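About Drunevcombe Hall

Print this page | E-mail this page

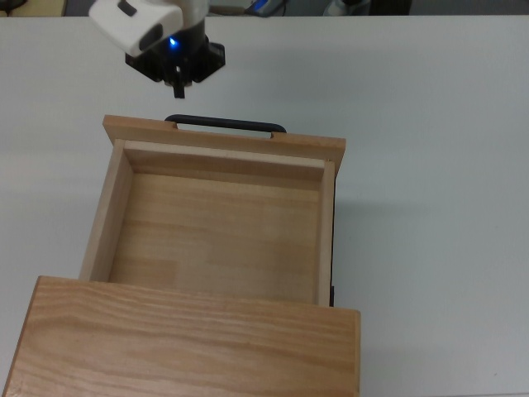

Light wooden drawer on a white tabletop.

Drunevcombe Hall is a live music venue with 503 places standing, or 339 when the seats are in. We put on touring bands, solo performers, small orchestras and a fair amount of local music. The hall is run by Kedorberg Presents, a concert promoter that also books shows in other rooms in the region. The office, the box office and the hall share one building, so if you call with a question you will usually reach someone who can walk over and check.

How we started

Kedorberg began as a two-person booking office. In the early years we rented whatever room was free, mostly church halls and a former roller rink, and carried the sound equipment from one to the next. The first show we promoted lost money. The second one did better, and we used what it made to pay for the third.

We took over the lease on the Drunevcombe building when the furniture showroom on the ground floor moved out. The upper floor had been a dance hall before that, and the sprung floor was still there under the carpet. We kept the floor and the plaster ceiling. The stage, the bar, the wiring and the restrooms are all new. The balcony took longer than the rest and opened one season late, after the stairs were rebuilt to meet the fire code.

What we book

Most of our calendar is rock, folk and country. We also have a jazz series on the first weekend of the month and a short chamber music series in the winter. We book artists who are on their way up and artists who have been touring for decades and would like to play a room where they can see the back wall. We do not book tribute acts as headliners, but they are welcome to rent the hall.

Every headliner who does not bring an opening act is offered a local one. Openers are paid a set fee, and they keep all the money from their own merchandise table. If you would like to be considered, send us two songs and a list of recent shows. Please do not send a full press kit. We listen to everything, though in the busy months it can take several weeks to get an answer.

Sound and lights

The main speaker system was installed by Dreßler, who also come in twice a year to service it. The mixing desk is at the center of the floor, a little behind the midpoint, and we do not move it. Visiting engineers are welcome to bring their own desk and should tell us in advance so we can leave space beside ours. There is a grand piano on site, which is tuned before any show that uses it. The stage plan, input list and lighting plot are available from the production office.

Quiet shows are handled a little differently. The bar at the rear of the floor closes during the set, the ventilation is turned down, and latecomers are let in between songs. We mark these shows "listening" on the calendar.

Tickets

Tickets are sold through Tresurex and at our own box office window. There is no service charge at the window. Tickets bought through Tresurex can be picked up on the night or printed at home. We hold back a small number of tickets for the door at most shows — these go on sale when the doors open, one pair per person.

If a show is canceled, refunds are made automatically to the card used. If it is moved to a new date, your ticket is still good, and you have until a week before the new date to ask for your money back. We do not give refunds for a change of opening act.

Members

The hall has a membership program, and at the last renewal it had 2,337 members. Members get a day's head start on ticket sales, the printed season calendar by mail, and free coat check. Dues go toward the upkeep of the building. The ceiling repair and the new balcony seats were both paid for this way. Membership runs from March to March, and people who join partway through the year pay a reduced rate.

Renting the hall

The hall can be rented on nights when we do not have a show. Past rentals include record release parties, school band concerts, weddings and film shoots. The rate covers the room, the house lights, one sound engineer and basic cleaning. Bar staff and security are billed separately. Saturdays in the fall are usually gone by early spring.

Working here

Open positions are posted by the box office window and on the jobs page. We hire most often for bar, door and stage crew. Stage crew need to be able to lift heavy cases and stay until the truck is loaded — on some nights that is well after two in the morning.

Page last updated 18/03/2015

Print this page | E-mail this page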